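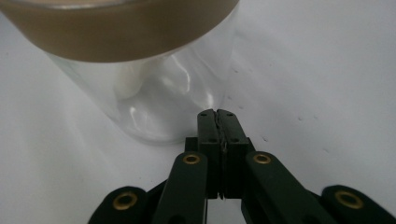 Household > Cleaning and washing up > Machines and gadgets

Can any machine wash and put away glass coffee jugs yet?

plumel_tearoom

I run the drinks side of a small tearoom in Plumel. We have filter machines with glass jugs, the sort with a plastic collar and a plastic handle held on by a metal band. They don't do well in our dishwasher. The band works loose and the collar traps water, so they all get done by hand at closing, and it takes one person off the floor every afternoon in August when we are busiest.

My brother-in-law keeps telling me a robot arm could do it. I have seen clips of arms folding towels and making toast, and I can't tell how much of that is real. What I would want is something that picks the jug up from the counter, empties the grounds, washes it, rinses it and puts it back on the machine. I could find 900 pounds for it. Is there anything on sale that does this, or should I forget it for a few years?

Rolter Bench

Not for 900 pounds, and I would not expect it for a good while after that.

I work in a repair shop in Mirnia and we looked at an arm for moving parts between trays. It was fine with metal blocks that always sat in the same place. Glass is a different job. The camera has trouble working out where a clear surface is, especially on a white worktop with a lot of shine on it, and a jug lying on its side won't stay where you left it if you knock it.

The part a machine can grip best on a coffee jug is the handle. It is solid, it has a colour, and it is a sensible thickness for two fingers. But it is curved and tapered, so if the fingers close near the thin end the whole jug can swing round, and the weight is all out to one side. Put water in it and the swing gets worse. A person corrects for that without thinking. Most arms I have seen need to be told.

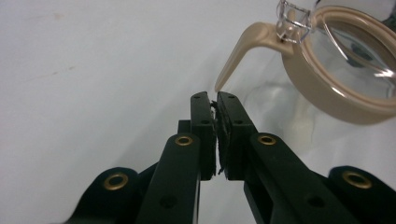 Two-fingered gripper and the tapered handle of a glass coffee carafe.

Washing is harder again. You have to get something inside through the neck, reach the bottom corners, and know when it is clean. I haven't seen a machine judge a brown film on glass properly. The arms I would trust to lift a jug cost a lot more than your budget, and you would still need someone standing there.

If it were my tearoom I would split the job up. Leave the lifting to people and get a machine for the scrubbing. Bar suppliers sell upright brush washers that stand in the sink. You push the jug down over the brushes and turn it by the handle. Check the neck measurement before you order, as ours was too wide for a narrow jug.

teaandtools

Agree with the brush washer. We have had a Farah one for 2 years and paid 80 for it second hand. It doesn't do the collar, you still need a small brush for that.

Also have you thought about just buying vacuum flasks instead? No hotplate so no burnt ring in the bottom.

plumel_tearoom

Thanks both. I hadn't thought about the handle swinging, but I can picture it. I'll measure the necks tonight and look for a used brush washer. Flasks would mean changing the machines as well, so not this season.

Rolter Bench

If you do get one, take the metal band off one jug first and see if there is rust under it. Two of ours had it.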